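수선집 헤리네의 마흘레트 아두그나 "밑창보다 걸음걸이를 먼저 봅니다"

2021년 9월 28일 화요일

구두 수선집 헤리네(Herine)는 시장 뒷길, 세탁소와 열쇠집 사이에 있다. 간판은 작고 유리문에는 영업시간만 적혀 있다. 주인 마흘레트 아두그나(Mahlet Adugna)는 아침에 문을 열면 전날 저녁에 붙여 둔 밑창부터 눌러 본다. 손톱으로 가장자리를 따라가다가 뜨는 데가 있으면 그 신발은 다시 작업대로 간다.

"하룻밤 지나 봐야 압니다. 붙인 직후에는 다 잘 붙은 것처럼 보여요. 손님이 저녁에 찾으러 온다고 해도 저는 다음 날 오시라고 합니다. 그것 때문에 다른 집으로 가는 분도 있습니다."

아두그나가 이 일을 배운 곳은 무사비(Mousavi)라는 공방이었다. 지금은 문을 닫았지만 당시에는 맞춤 구두와 수선을 함께 했고, 스승 아르달란 마잔다라니(Ardalan Mazandarani)가 재단과 마무리를 도맡았다. 처음 맡은 일은 청소와 못 줍기였다. 그다음이 낡은 굽을 떼는 일이었다.

"떼는 걸 오래 했습니다. 선생님은 붙이는 법을 잘 안 가르쳐 주셨어요. 남이 만든 걸 많이 뜯어 보라고 하셨죠. 뜯어 보면 어디에 본드를 아꼈는지, 어디를 급하게 박았는지 다 나옵니다. 비싼 구두도 속이 종이인 게 있고, 싼 구두인데 중창을 제대로 넣은 게 있어요."

공방에서 나와 가게를 낼 때 스승은 망치와 가죽칼을 넘겨주었다. 망치는 아직 쓴다. 칼은 하도 갈아서 폭이 좁아졌고, 지금은 안창을 도려낼 때만 꺼낸다. 그는 새 칼도 여러 자루 갖고 있지만 손잡이 굵기가 마음에 드는 것은 많지 않다고 했다.

손님이 신발을 내밀면 그는 작업대에 뒤집어 놓고 닳은 자리를 본다. 바깥쪽 뒤꿈치만 닳은 신발, 엄지 쪽 앞창이 먼저 얇아진 신발, 한 짝만 심하게 기운 신발이 있다. 그런 뒤에 손님에게 문까지 걸어가 보라고 한다.

"어색해들 하십니다. 그냥 굽만 갈아 달라고 왔는데 왜 걸으라고 하느냐고요. 그런데 굽만 갈면 같은 자리가 또 닳아요. 닳는 쪽에 단단한 고무를 조금 끼워 넣으면 오래 갑니다. 많이 기운 분한테는 병원에 가 보시라고 말씀드립니다. 제가 고칠 수 있는 건 신발이니까요."

수선비를 두고 실랑이가 없지는 않다. 새 운동화 값이 많이 내려가면서 고치는 값이 더 비싼 경우도 생겼다. 그럴 때 아두그나는 새로 사는 편이 낫다고 말한다. 손님이 그래도 고치겠다고 하면 이유를 묻지 않고 받는다. 접수증에는 이름과 전화번호, 고칠 곳만 적는다.

요즘 가장 손이 많이 가는 것은 운동화다. 예전 구두는 밑창을 꿰맸기 때문에 실을 끊으면 떨어졌다. 요즘 운동화는 여러 재료를 한꺼번에 찍어 붙여서 어디까지가 밑창이고 어디부터가 갑피인지 구분하기 어렵다. 열을 주면 접착제보다 발포 고무가 먼저 상하는 것도 있다.

"오래 안 신고 신발장에 넣어 둔 게 더 문제입니다. 상자에 고이 뒀는데 꺼내서 신으니까 밑창이 부스러졌다고 가져오세요. 폴리우레탄은 가만히 둬도 삭습니다. 가끔 신어 주는 게 낫습니다. 이건 여러 번 말씀드려도 안 믿으시더라고요."

뒤꿈치를 감싸는 월형과 앞코를 받치는 선심도 자주 무너진다. 가죽이나 천으로 만든 것은 물에 불려 다시 모양을 잡을 수 있지만 플라스틱은 한번 금이 가면 갈아 끼우는 수밖에 없다. 그는 안감을 조금 뜯고 부서진 조각을 핀셋으로 빼낸 다음 새것을 넣고 꿰맨다. 겉으로는 고친 티가 나지 않는 일이라 값을 설명하기가 가장 어렵다고 했다.

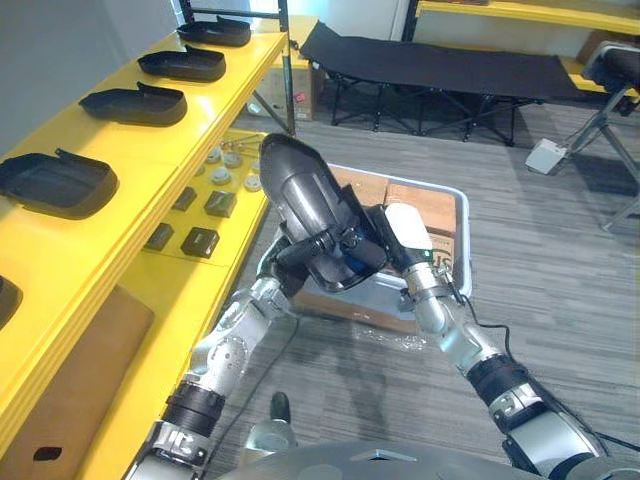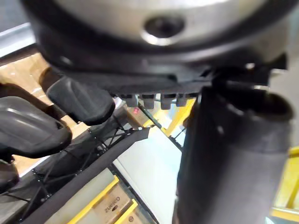
첫 번째 사진: 회색 무늬 카펫이 깔린 실내와 신발 모양의 검은색 플라스틱 외피.

재료를 구하는 이야기가 나오자 아두그나의 말이 길어졌다. 예전에는 시장 안에서 가죽과 고무판, 실, 못을 다 살 수 있었다. 재료상이 하나씩 빠져나가면서 지금은 발텍스(Baltex)라는 도매상에 주문을 넣고 며칠씩 기다린다. 고무판은 최소 주문량이 있어서 혼자서는 다 쓰지 못한다. 그래서 옆 동네에서 가방을 고치는 마사 코스라비(Mahsa Khosravi)와 나누어 산다.

"그분은 얇은 걸 쓰고 저는 두꺼운 걸 써요. 그래도 실이나 본드는 같은 걸 쓰니까 한 번에 시킵니다. 색이 문제예요. 검정하고 갈색은 늘 있는데 베이지는 매번 다릅니다. 지난번 베이지하고 이번 베이지가 달라서 한 켤레에 섞이면 바로 보입니다."

실은 왁스를 먹여서 쓴다. 기계에 걸 실과 손으로 꿰맬 실을 따로 두고, 손바느질용은 작업 전날 미리 잘라 놓는다. 겨울에는 왁스가 굳어서 난로 옆에 두었다가 쓴다고 한다. 본드는 여름에 빨리 마르고 장마철에는 잘 마르지 않는다. 그는 달력 뒷면에 그날의 날씨와 본드가 마르는 데 걸린 시간을 적어 둔다. 누구에게 보이려고 쓴 것이 아니어서 알아보기 힘들었다.

가게 안쪽 선반에는 찾아가지 않은 신발이 쌓여 있다. 세어 본 적이 있느냐고 묻자 그는 올여름에 정리하면서 200켤레까지 세고 그만두었다고 답했다. 연락처가 바뀐 손님도 있고, 전화를 받고도 오지 않는 손님도 있다.

"보관 기한은 접수증에 써 있습니다. 그런데 버리려고 하면 꼭 그 손님이 옵니다. 한번은 2년 만에 오셔서 구두를 찾으셨어요. 외국에 다녀왔다고 하시더라고요. 그 뒤로는 멀쩡한 건 못 버립니다. 곰팡이 난 것만 치웁니다."

그 손님이 단골 다부드 미르자에이(Davoud Mirzaei)다. 취재하던 날에도 갈색 단화를 들고 가게에 들렀다. 앞코가 까진 것 말고는 멀쩡해 보였지만 아두그나는 안창을 들추더니 바닥의 코르크가 꺼졌다고 했다. 미르자에이는 수선집을 찾는 까닭을 이렇게 말했다. "발에 맞는 신발을 새로 찾는 게 더 귀찮습니다. 이건 이미 제 발 모양이 됐고요. 다만 여기는 좀 느려요. 급할 때는 안 옵니다."

느리다는 말에 아두그나는 고개를 끄덕였다. 혼자 하는 가게라 하루에 마칠 수 있는 양이 정해져 있고, 명절 앞에는 접수를 일찍 닫는다. 사람을 쓰는 것도 생각해 보았다. 배우겠다고 찾아온 사람이 있었지만 오래 있지는 않았다.

"젊은 분들이 와서 처음에 사진을 많이 찍습니다. 그건 괜찮아요. 그런데 굽 떼는 것만 시키면 지루해합니다. 저도 지루했으니까 압니다. 요즘은 순서를 조금 바꿨습니다. 첫날에 자기 신발을 하나 가져와서 끝까지 고쳐 보라고 해요. 엉망이 되어도 자기 거니까."

지금은 골시프테 자마니(Golshifteh Zamani)가 일주일에 2번 와서 일을 배운다. 의상을 전공해 바느질은 익숙한 편이지만 칼 가는 일에서 자주 막힌다고 한다. 자마니가 처음 고친 것은 어머니의 샌들이었다. "끈을 새로 달았는데 좌우 길이가 달랐어요. 다시 뜯자니 구멍이 더 날 것 같아서 그냥 드렸습니다. 어머니는 잘 신고 다니세요. 저는 볼 때마다 거기만 보입니다."

집에서 할 수 있는 관리법을 물었더니 대답은 짧았다. 젖은 신발은 신문지를 넣어 그늘에 둘 것, 드라이어를 대지 말 것, 같은 신발을 이틀 이어 신지 말 것. 구두약은 자주 바르는 것보다 먼저 칠한 것을 닦아 내는 게 중요하다고 했다. 굽은 고무가 다 닳아 속굽이 땅에 닿기 전에 가져와야 값이 덜 든다.

"속굽까지 깎인 다음에 오시면 굽을 새로 쌓아야 합니다. 그러면 높이를 맞추느라 반대쪽도 손을 대야 해요. 뒤에서 보면 고무가 얼마나 남았는지 보입니다. 벗을 때 한 번만 보시면 됩니다."

가게 자리는 내년에 계약이 끝난다. 건물 주인은 아직 별말이 없다. 옮기게 되면 재봉기가 가장 걱정이라고 했다. 무쇠로 된 델티코(Deltico) 재봉기인데, 들여올 때 문틀을 떼어 냈고 나갈 때도 그래야 한다. 부품이 더 나오지 않아 고장 난 기계를 한 대 사서 창고에 두고 필요한 것을 빼 쓴다.

인터뷰를 마칠 무렵 중학생 하나가 끈 구멍이 뜯어진 축구화를 들고 들어왔다. 토요일에 경기가 있다고 했다. 아두그나는 신발을 뒤집어 보고 접수증을 꺼내면서 금요일 저녁에 오라고 했다.

헤리네는 일요일에 쉰다. 수선 접수는 문 닫기 한 시간 전까지 받는다.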